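# An afternoon with the people who teach robots to scrub

10/08/2023

I had been told to come to the side door at Trenberg, and to wear shoes I didn't mind standing in, and both pieces of advice were good ones. 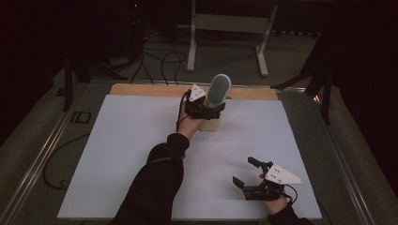

The open day had been going since morning by the time I got there, and the woman who runs the demonstration floor had a cup of tea in one hand and what was left of her voice. She apologized for that twice. She has worked at Trenberg since it was four people and a rented kitchen, and she still talks about the place the way you'd talk about a garden.

"People come in wanting to see a robot do the dishes," she told me, once we had found two stools. "I always feel a little bad, walking them over to a table and saying, well, first somebody has to do it by hand. But then they stay! They stay longer at that table than anywhere else."

The table belongs to a project called Loureiro, and its subject is cleaning: wiping, brushing, picking a tool up and setting it down again. A person wears a gripper on each hand and does the job through the jaws, so the movements recorded are ones a machine with the same jaws could attempt. The plates with the dots on top let the software work out where each hand is and which way it is tilted.

I asked whether it was hard to do.

"The first ten minutes are awful," she said, and laughed. "You've had fingers your whole life and now you've got two stubby black ones. Everybody squeezes too hard. My mother came last year, and she has scrubbed more pans than anyone in this building, and she was furious with it. Then she got the knack, and we had trouble getting her to leave."

What does the knack consist of? She thought about that for a good while, long enough for a school group to file past us and ask where the bathroom was.

"Slowing down, I think, and letting the brush sit where you've put it. At home you'd just scrub away and never notice how your grip changes, or that your other hand is hovering there ready to help. We want all of that. Even the hovering."

Loureiro had set itself a goal of 2000 recordings by December, and on the day I visited the sheet taped up beside the coffee machine said 3848. She was pleased, though she was quick to tell me that around 400 of those would probably be thrown out. Some were too short. In some the operator had turned to answer a question (she admitted to several of those herself).

The software that sorts the good recordings from the bad comes from a smaller outfit, Prosulach, and there was a good-natured argument going on about it all afternoon. She thinks it is too strict. "It doesn't like it when you change your mind halfway through," she said. "But people do change their minds. You reach for something, you think better of it, you come at it from the other side. I'd keep every one of those if they'd let me."

Visitors were allowed a turn after lunch, and the line went out past the coats. I had mine near the end. I am left-handed and was rather vain about it beforehand, and I can report that it did me no good at all. I gripped too hard, exactly as promised, and she stood at my elbow saying "softer, softer" until I managed one pass I wasn't ashamed of.

Before I left I asked when she thought a robot would be doing this in an ordinary kitchen, mine for instance, where there is a roasting pan I've been avoiding.

"Oh, I never answer that one," she said. "Leave it to soak tonight and do it in the morning."

The next open day at Trenberg is planned for December, and the side door will be the way in again.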